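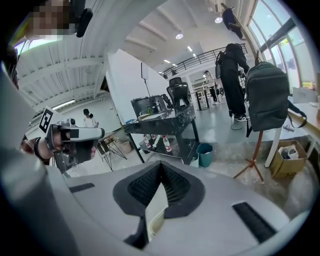 Home | Contents | Previous chapter | Next chapter | Index

Chapter 7
What a Demonstration Is Worth

Most papers on learning from demonstration open with a number. So many hours, so many episodes, so many tasks. The reader is supposed to be impressed, and often is. This chapter asks you to hold off for a while. A count of episodes tells you how long people kept working. It says very little about what a policy can learn from them.

The method we look at first is the hand-held gripper. A person carries the tool, does the task with it, and a camera on the tool records the view. Later a policy is trained on the recordings and run on an arm that carries the same kind of gripper. The attraction is plain. You don't need an arm to collect data, and you can take the tools into any room that will have you.

The claim usually made on top of this is larger: that data gathered this way carries over to the arm with little loss. We think the evidence for that is thinner than the literature suggests, and the Mirberg study is a good place to see why.

7.1 The Mirberg study

The Mirberg group collected 600 episodes of a simple pick-and-place task and reported a policy that did well on their own bench. Read quickly, that sounds settled. Read the appendix and you find that 189 episodes were thrown out before training, most of them because the position of the gripper could not be recovered. The main text gives this one sentence.

Losing nearly a third of the data may be fine. It depends on which third. If the bad episodes were spread evenly over the task, the loss costs only time. If they cluster where the wrist turns hard or a second hand gets in the way, then the training set has been quietly cleaned of the difficult motions, and the test will look easier than the job.

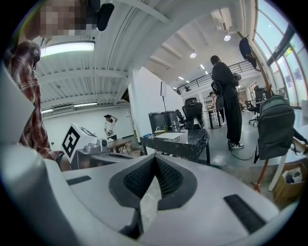

Figure 7.1. View from a hand-held gripper in a shared workspace. The pad is at the center, with people, furniture and windows behind it.

Notice how much of Figure 7.1 has nothing to do with grasping. Ceiling lights, daylight, a coat rack, office chairs. A policy trained on images like these is free to use any of it. If every episode comes from one room, the room itself can become a cue - and a test held in that same room will never catch it. The Wernach replication moved the bench to another building, kept everything else the same, and saw the success rate drop. The authors called the drop "modest." They ran 18 trials. We would not call it anything on 18 trials.

7.2 What to ask before you believe a result

Keep these questions at hand for the rest of the chapter:

How many episodes were dropped, and at what point in the task?
Was the test room also the training room?
Did the same people collect the data and judge the outcomes?
What counts as a success, and was that fixed before the trials began?

Section 7.3 applies them to the Ranis data, where the answers are better than average but still leave a gap on the second question.

Reader comments (3)

tmk_lab
The appendix link for the Mirberg study goes to the Wernach one. Please fix.

secondyear
Is 7.2 needed for the problem set or just 7.1?

oldgripper
Too hard on Mirberg, in my view. At least they printed the number they dropped. Plenty of groups don't.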